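Preguntas frecuentes: cestas, bolsas y mesa de preparación

Mokgethi, servicio de orden y embalaje para casas pequeñas

En esta página reunimos las preguntas que más recibimos sobre cómo ordenar y preparar las cosas pequeñas de la casa: cables, calcetines, medicamentos, juguetes, papeles. El texto lo mantiene Xolani Mofokeng. El español no es su primera lengua, así que si encuentra una frase poco clara le agradecemos mucho que nos escriba. La última revisión es de septiembre.

SOBRE LAS CESTAS

¿Por qué recomiendan cestas y no cajas cerradas?

Las cestas abiertas tienen una ventaja sencilla: se ve desde fuera si están llenas o vacías. Con las cajas cerradas pasa muchas veces que el cliente compra otra vez algo que ya tenía. Para cosas de uso diario preferimos la cesta. Para cosas de temporada, como la ropa de invierno, la caja con tapa sigue siendo mejor y protege del polvo.

¿De qué material debe ser la cesta?

Depende del lugar. En el baño y en la cocina aconsejamos el plástico, porque se lava con agua y jabón y se seca rápido. En el dormitorio puede ser de mimbre o de tela, si a usted le gusta más. El mimbre engancha a veces los tejidos finos; conviene poner un paño dentro antes de guardar medias o bufandas.

¿Qué tamaño debo comprar?

Mida primero el estante y después compre. Parece una cosa evidente, pero es el error que vemos con más frecuencia. Deje dos dedos libres a cada lado para poder meter la mano. Si la cesta tiene asas en los lados cortos, piense también en qué dirección la va a sacar: en un estante profundo y estrecho, un asa tiene que mirar hacia usted.

¿Importa el color?

Para nosotros sí, un poco. Un color vivo se encuentra pronto con los ojos y los niños lo recuerdan mejor que una etiqueta. Lo que no aconsejamos es usar ocho colores diferentes en el mismo armario, porque entonces hay que aprender un código y al cabo de un mes la familia lo ha olvidado. Dos o tres colores son suficientes.

¿Cómo se limpia una cesta con ranuras?

Con un cepillo de cerdas blandas, agua templada y una gota de detergente de platos. El polvo se queda en las esquinas interiores de las ranuras y un trapo no llega hasta allí. Enjuague y deje la cesta boca abajo sobre una toalla. Si el plástico es delgado, no la ponga en el lavavajillas, puede deformarse.

SOBRE LA MESA DE PREPARACIÓN

¿Necesito una mesa especial?

No. Necesita una superficie lisa, a una altura cómoda, donde pueda dejar una cesta y una bolsa al mismo tiempo sin que se toquen con otras cosas. La mesa del comedor sirve. Lo importante es retirar antes todo lo que no pertenece al trabajo: el correo, las llaves, el vaso de café.

¿Dónde pongo la cesta y dónde la bolsa?

La cesta va más atrás y la bolsa más cerca del cuerpo, porque es la que pide más atención de las manos. Si usted es diestro, la cesta a la izquierda y la bolsa a la derecha. Los zurdos lo hacen al revés. Con esta disposición los objetos hacen siempre el mismo camino corto y no se cruzan los brazos.

Una mesa de madera clara ayuda bastante cuando se usa una bolsa transparente, aunque el plástico sin color se pierde un poco de vista sobre cualquier fondo. Una cesta amarilla, en cambio, se distingue enseguida.
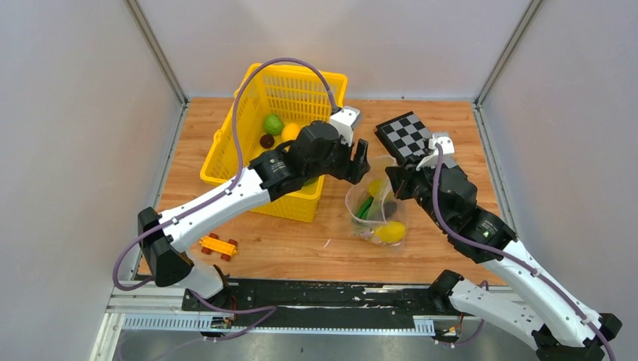 ¿Por qué se aconseja tener paredes alrededor de la mesa?

No es obligatorio, pero es muy cómodo. Si la mesa está en un rincón, o tiene un panel detrás y otro a cada lado, las cosas redondas no se caen al suelo y la vista no se distrae. Un panel gris claro o blanco cansa menos los ojos que un papel pintado con dibujos. En casa se puede hacer con tres cartones grandes y cinta adhesiva.

¿A qué altura debe estar la mesa?

A la altura de los codos, o un poco más abajo, si trabaja de pie. Para trabajar sentado sirve una mesa normal de comedor. Si después de media hora le duele la espalda, la mesa es demasiado baja; ponga una tabla gruesa encima y pruebe otra vez.

SOBRE LAS BOLSAS TRANSPARENTES

¿Para qué sirven si ya tengo cestas?

Para separar dentro de la cesta. Por ejemplo, una cesta para cables puede llevar una bolsa con cargadores, otra con auriculares y otra con adaptadores. Como son transparentes, no hace falta abrirlas para saber qué contienen.

¿Cómo abro una bolsa que está pegada?

Frote el borde entre el pulgar y el índice, sin fuerza. Si no se separa, humedezca un poco los dedos con un paño mojado. Le pedimos que no sople dentro de las bolsas que van a guardar alimentos o medicamentos. Una vez abierta, doble el borde hacia fuera, como el puño de una camisa, y la boca se mantiene abierta sola mientras usted mete las cosas.

¿Cuánto se puede llenar?

Hasta tres cuartos. Nuestras bolsas medianas soportan 600 gramos. Con más peso no se rompen siempre, pero el cierre sufre y después ya no cierra bien. Para objetos pesados, como herramientas, use directamente la cesta.

¿Tengo que sacar el aire?

Para ropa, sí, porque ocupa menos espacio. Para objetos frágiles es mejor dejar un poco de aire, que hace de cojín. Para papeles, saque el aire con la mano plana, desde el fondo hacia la boca, y cierre en el último momento.

¿Se pueden usar otra vez?

Sí, muchas veces. Lávelas del revés y cuélguelas con una pinza. Las que han tenido carne cruda o productos químicos no se reutilizan.

Tengo niños pequeños en casa. ¿Hay peligro?

Sí, y le pedimos que lo tome en serio. Una bolsa de plástico vacía no es un juguete. Guárdelas en un cajón alto y cerrado, y haga un nudo en las que va a tirar. En las habitaciones de niños menores de tres años trabajamos solamente con cestas.

SOBRE EL ORDEN DEL TRABAJO

¿Por dónde empiezo si tengo mucho desorden?

Por una sola cesta. Llénela con cosas de un cajón, llévela a la mesa y termine con ella antes de buscar la siguiente. En el piso de la calle Dutside donde dimos nuestro primer taller había 71 cables en un solo cajón, y la dueña solo reconocía la mitad. Se hizo en una tarde, cesta por cesta.

¿Qué hago con las cosas que no sé dónde poner?

Póngalas en una bolsa aparte con el nombre del mes escrito con rotulador. Si dentro de medio año no la ha abierto, ya puede decidir con tranquilidad. No recomendamos tirar nada el mismo día en que uno está cansado.

¿Hay que poner etiquetas?

En las cestas altas, que no se ven por dentro, sí. En las demás es cuestión de gusto. Escriba palabras generales («costura», «pilas y bombillas») y evite «varios», que termina por contener toda la casa.

SOBRE LOS PEDIDOS Y EL SERVICIO

¿Qué contiene el juego Arora?

Ocho cestas de plástico de dos tamaños, un rollo de bolsas transparentes con cierre y un rotulador permanente. Las cestas se pueden pedir también sueltas. El juego cuesta 1,170 rands, con la entrega incluida dentro de la ciudad.

¿Y el juego Deltley?

Es el mismo contenido pero sin bolsas, para personas que ya las tienen o que prefieren sobres de tela. El precio está en la página de productos.

¿Puedo devolver las cestas si no entran en mi estante?

Sí, si están limpias y sin marcas de rotulador. Las bolsas solo se aceptan con el rollo todavía sin abrir. Escriba antes de enviarlas, por favor, para que le demos la dirección correcta, que no es la misma de la oficina.

¿Van también a domicilio?

Sí. Una visita dura normalmente una mañana. Le pedimos que tenga libre una mesa y que esté presente, porque las decisiones sobre sus cosas son suyas y nosotros no las tomamos en su lugar.

¿En qué idiomas puedo escribir?

En español, inglés o sesoto. Contestamos los mensajes por la tarde, después de las visitas.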